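Waste Transfer Operative (Sorting Line and Weighbridge)

Employer: Ramari Waste Services
Site: Gutlow Transfer Station
Reports to: Siwan Eynon, Site Supervisor
Contract: Permanent, full time, subject to a probation period of 3 months
Start: December

Purpose of the post

Ramari operates a transfer station for mixed household, commercial and light demolition waste. Loads arrive from our own collection vehicles and from account customers, are weighed, tipped, sorted and sent on in bulk. The operative works on the tipping floor and the picking line and covers the weighbridge office during breaks and absence.

Main duties

Direct vehicles on the tipping floor and keep the bays clear for the next load.
Inspect each load on tipping and set aside anything not covered by the transfer note.
Pick cardboard, rigid plastics, ferrous and non-ferrous metal, untreated timber and plasterboard from the line.
Keep plasterboard separate from other waste at every stage. Mixed plasterboard is recorded as a contaminated load and the customer is informed before the vehicle leaves.
Isolate batteries, gas bottles, aerosols and paint tins and move them to the marked cage.
Operate the Cerkesel baler after in-house training, including strapping, labelling and stacking.
Record gross and tare weights, check carrier details and issue tickets when covering the weighbridge.
Carry out the start-of-shift check on the line, including emergency stops, guards and belt tracking, and sign the sheet.
Wash down the floor and clear the interceptor grids at the end of the shift.

Fridges and freezers are not sorted on the line. They go upright to the covered bay and are collected by a separate contractor. Upholstered seating is also kept apart, under cover, and is not to be broken up on site.

Hours and pay

The post is for 47 hours a week including paid breaks. Shifts start at 6.30 am, and the gate opens to vehicles at 7 am. Overtime is occasional and is agreed in advance. The hourly rate depends on tickets held and is confirmed at offer. A retention payment of £1000 is made on completion of the first year – this is paid once and is subject to tax.

Essential requirements

Experience of manual work outdoors or in an unheated building.
Ability to read transfer notes and enter figures accurately.
Willingness to wear a helmet, gloves, safety boots, eye protection and a dust mask for the whole shift.
Ability to stand for long periods and to lift within site limits.

Desirable

Current ticket for a loading shovel or a 360 excavator with grab.
Previous weighbridge work.
Knowledge of waste codes and of the difference between hazardous and non-hazardous entries.
Full driving licence. The site is not on a bus route.

Applicants without plant tickets will be considered. Training on the Tănase loading shovel is offered after probation, where the supervisor agrees, and the test fee is met by the company. Operatives who leave within a year of the test repay 50 per cent of the fee.

Selection

Shortlisted applicants attend a site visit and a short interview on the same morning. The visit includes a practical sorting task, supervised, with protective equipment provided – please bring your own boots if you have them. Proof of right to work is needed on the day. A medical questionnaire is sent with any offer, and a hearing test is arranged in the first month.

How to apply

Send a CV and a covering note, stating any tickets held and their expiry dates, to Siwan Eynon at the Gutlow site office. Paper applications may be left at the weighbridge window during opening hours. Please quote reference GT/47 in all correspondence. Agencies are asked not to reply.
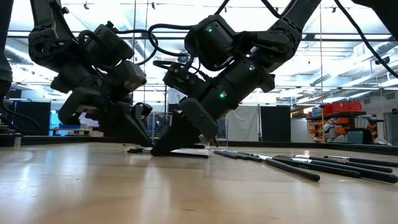
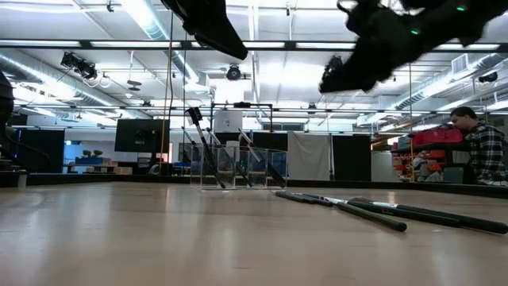
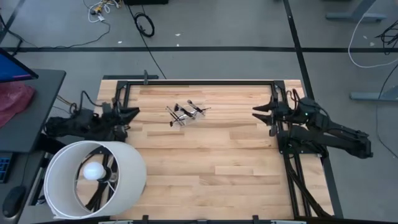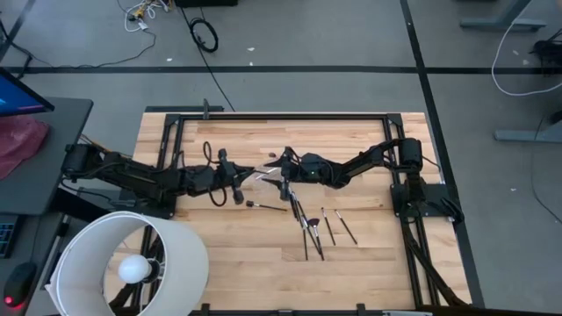

Black robot arms and grippers at a light wooden tabletop.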